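Re: [dodville-manip] Right hand drops grip command on lid task
19 Jan 2025

On 19 Jan 2025, the Dirkadent bench wrote:
> Lid task failed again on the right arm. Hand closes on the knob,
> reports grip OK, then opens 31 mm into the lift. No fault in the
> log. Left arm not tested. Is this the October firmware bug?

No, the October bug raised error 7 and stopped the arm. Yours raises nothing, and that makes it a safety matter: the controller believes it holds the lid after the fingers have let go.

We reproduced it in Dodville on the Nuchit stack. Out of 100 lifts, 4 opened early, all on the right hand. Start pose was the same each time: lid flat on the table, fingers down around the knob, saucepan on the induction cooktop beside it.

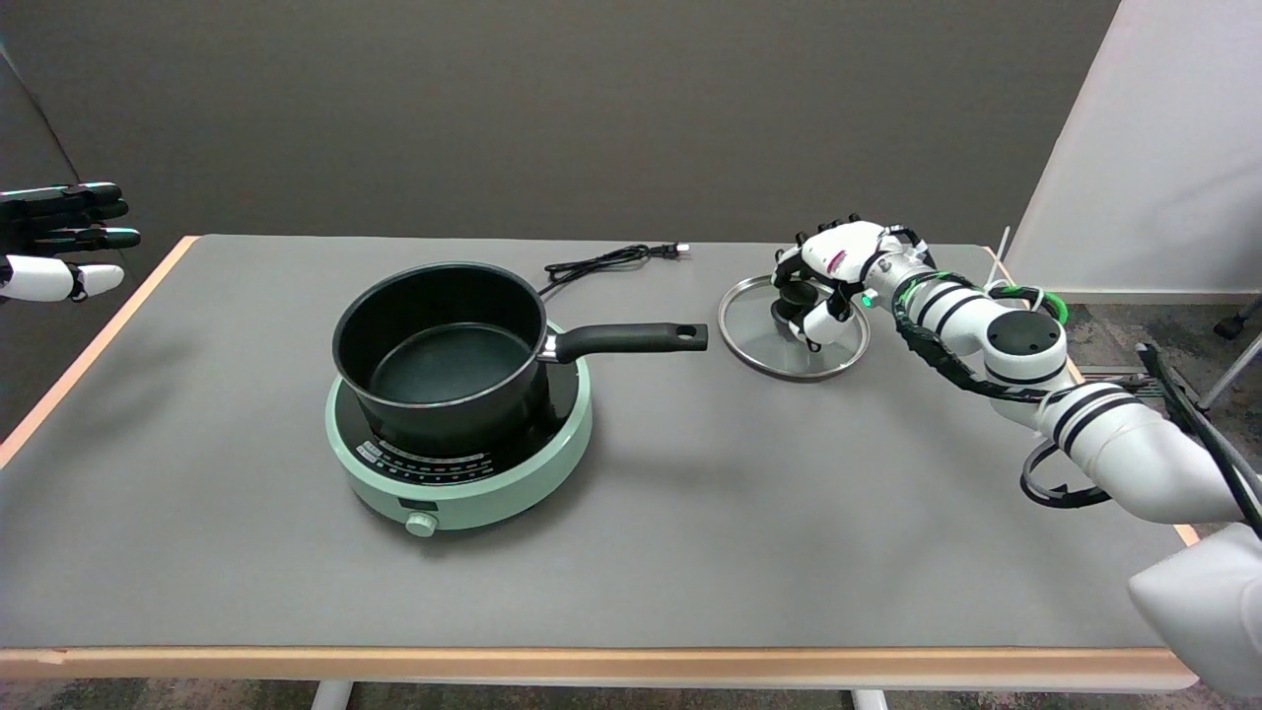
Photo: Gustard lab, Dodville

The grip flag is latched at contact and never re-read. If the hand driver restarts during the lift, it comes up in its default state (open) and the flag stays true. Driver restarts line up with all the early openings in our logs. I suspect the wrist connector but have not proved it.

Until there is a patch:

- poll finger current during the lift and stop if it drops
- keep lift height under 31 mm with glass
- cooktop unplugged for every test
- nobody reaches in until the arm is disabled at the switch

Please send the raw hand log, not the summary. The summary drops restarts.

--
Gustard maintainer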